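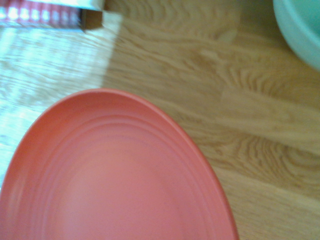
Figure 3. View from the wrist camera on the Plellia gripper: coral plate on the wooden table, with a mint-green bowl at the upper right and sunlight on the left.

4.2 Comparing the two wrist cameras

We had hoped to settle the choice of camera early, and in June we very nearly did, but the tableware trials kept sending us back to it. Each gripper, the Plellia and the older Grernitz, made 1,000 grasp attempts with the wide camera, and we then repeated a smaller set of 145 with the narrow one. Plates gave us the most trouble by far. From close above, a large plate runs well past what the wide camera can take in, as in Figure 3, and the controller has to plan from a single stretch of rim — a good deal to ask of it when strong sunlight bleaches part of the table as well.

Of the failed plate grasps, 63 came from a rim estimate that drifted during the final approach. Damian Bühler kindly went through every one of these by hand, and he found that softness from arm motion mattered more than we had first supposed. Slowing the last part of the descent helped both grippers, though the Grernitz, with its stiffer fingers, gained rather less from it.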